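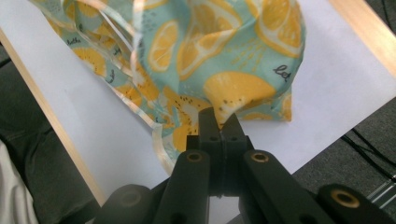
Ticket 112: Drawstring bag episodes rejected on upload
Product: Evis hand-held gripper kit
Opened by: Zubaida Gilani
Assigned to: Igor Gajdoš
Status: Waiting on customer

Zubaida, 9:40 am
Hi Igor, and thank you again for all the help with the charger last month! I've been working through the bag task with the gripper, and I'm a bit stuck. I recorded 72 episodes with the lemon bag and 6 of them came back as "gripper width lost." The fingers close fine in my hand and they hold the cloth nicely, so I don't think anything is broken. It's only the lemon bag, too — the plain towel went through without a peep.

Igor, 10:15 am
Good morning Zubaida, lovely to hear from you. I had a look at episode 91, one of your six. You have a good firm pinch on the gathered part of the cloth, with the fingers fully shut, so I agree that the grip is fine. My guess is the zero point. If the closed position was saved with fabric between the fingers, the software gets confused later on. Could you please:
Take everything out of the fingers and squeeze the trigger all the way.
Hold it there and press Set Closed.
Let go and press Set Open.
Record three short tries and send them over.
Also, try to keep the ribbon from sliding in between the fingers as you close. It's thin and slippery and I've seen it throw off a reading or two.

Zubaida, 1:30 pm
Oh dear, I may well have pressed Set Closed while holding the towel. I redid it just now. Two of the three tries went through, and the third gave me the same message, but I let go rather fast on that one.

Igor, 1:52 pm
That's real progress! Please do ten more with a slow release — count to two before you open up — and leave the bag loose on the paper between tries. I've asked Viera Štefanec to look at the fast release in the meantime.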